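Urkico laundry handling kit, trial unit
Pre-use inspection checklist with comments
Site: Terken, utility room
Date: 11th September

1. Base bolts and floor plate
OK. No play.

2. Emergency stop
OK. Tested twice from the door side. Label is peeling, replace.

3. Cable run along arm
Needs attention. One clip missing near the elbow. Flestex to send spares, asked for in April and still open.

4. Gripper fingers
OK. Open and close evenly. Wipe down before each shift.

5. Speed limit with door open
OK. Set to 400, maximum is 900. Do not change without sign-off.

6. Cycle counter
2,747 at start of check. Service not due yet.

7. Basket position
OK. Within reach of both the arm and the washer door. Rolled rim gives the fingers little to snag on, but check the weave for broken strands.

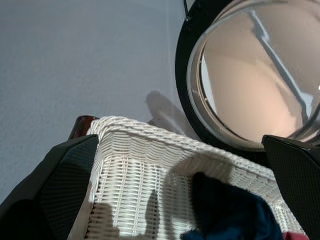 Item 7. Fingers open over the white wicker basket, washer door at upper right.

8. Pockets and loose items
Not done by the kit. Operator checks by hand.

Result: pass with 2 actions (items 2 and 3). Copy to Czarnecka before the quote is accepted.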